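Small Bags, Long Journeys: How Students Pack for a Weekend Away

Project report, Year 2 Travel and Leisure Studies
Submitted 28 April 2024

1. Background

Our group chose to look at luggage on short trips. Most of the advice we found in books and on travel sites is written for families going on a two-week holiday, or for people who fly often for work. Students travel in a different way. They go home for a weekend, stay on a friend's floor, or take a late coach because it is the cheapest one. They rarely pay for a bag in the hold, and they often pack in the hour before they leave.

We wanted to find out how students at our college pack for a trip of one to three nights, what they forget, and whether using small pouches inside a bigger bag makes any difference to them.

2. What we did

The work was done in two parts. The first was a questionnaire, sent to all students through the college notice page. It had 13 questions and was open for two weeks in December, just before the end of term. We had 397 replies that we could use. A few more came in after the closing date and were left out.

The second part was a packing diary. We asked 12 students to write down what they put in their bag for one weekend trip and what they had used by the time they came back. Most of them were travelling on the coach between Skona and Brernura, which takes a little under four hours with a change at Ayaaba.

We had planned to weigh every bag as well. This was dropped after the first week, as the luggage scale gave a different reading each time it was used and we had no money left to replace it.

3. The questionnaire

The commonest bag was a backpack, followed by a sports bag. Wheeled cases came third, and several people wrote that they would not take one to Brernura at all on account of the steps at the coach station. A handful of students used a plain shopping bag.

We asked which things people forgot most often. Phone chargers came first by a long way, then toothbrushes, then socks. We had expected medicine to be high on the list but it was near the bottom. One reply said that the writer had never forgotten anything, and then listed four things under the next question.

Just over half of the replies said that the bag was packed on the day of travel. Those who packed the night before did not forget fewer things, which surprised us. They did say they felt calmer, but we had not asked about this in a proper way and cannot say much about it.

4. Pouches and small cases

This was the part of the project we were most interested in. A pouch is cheap, and the travel shops sell them in sets. Some students had never used one. Others kept everything in them, including food.

The replies fell into two camps. People who liked pouches said they could find things without taking the whole bag apart on a coach seat. People who did not like them said that a small thing in a pouch is harder to find than a small thing in a side pocket – you have to remember which pouch it is in. Both seem fair to us.

Colour came up more than we thought it would. Several diary keepers wrote that a black pouch in a black bag is easy to lose, and that they now buy bright ones. Orange and yellow were mentioned most.

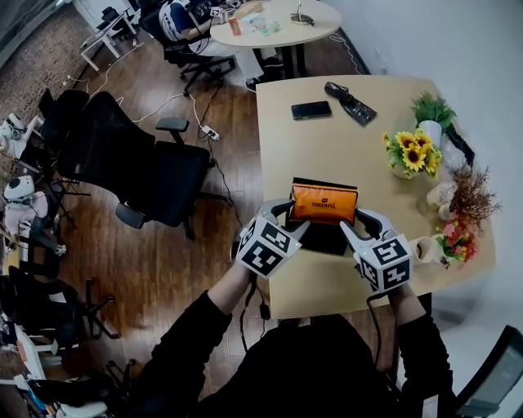

Figure 1. An orange zipped pouch on top of a flat black case.

Flat cases were less popular than soft pouches. They keep their shape, which is good for papers and cables, but they take up the same room when they are half empty. Two diary keepers left theirs at home on the second trip. One of the others used hers as a tray to eat from.

5. The diaries

The diaries were uneven. Some ran to several pages and some were four lines long. All of them listed at least one thing that was packed and never used. Books were the worst for this, followed by a second pair of shoes. Umbrellas were carried both ways by most people and opened by very few.

Clothes were packed more carefully than we had guessed. Students going home took less, as they had things there already. Those going to see friends took more, and usually one item for going out that stayed in the bag.

6. Cost

We were given a small grant from the college fund, which paid for printing and for the coach fares of the diary keepers. The fares were bought from Vornell on their student ticket. The total spent was 3466 in local money, nearly all of it on fares.

7. Problems with the work

The questionnaire went out just before the holidays, so many people were thinking of a longer trip when they filled it in. We should have put the words "one to three nights" at the top of every page and not only the first. The diary group was small and was made up mostly of people we knew. Question 9 could be read in two ways and we have not used the answers to it.

If we did it again we would run the diaries in two different seasons. Winter coats made up a large part of what people carried, and we have no way of knowing what the same students would pack in June.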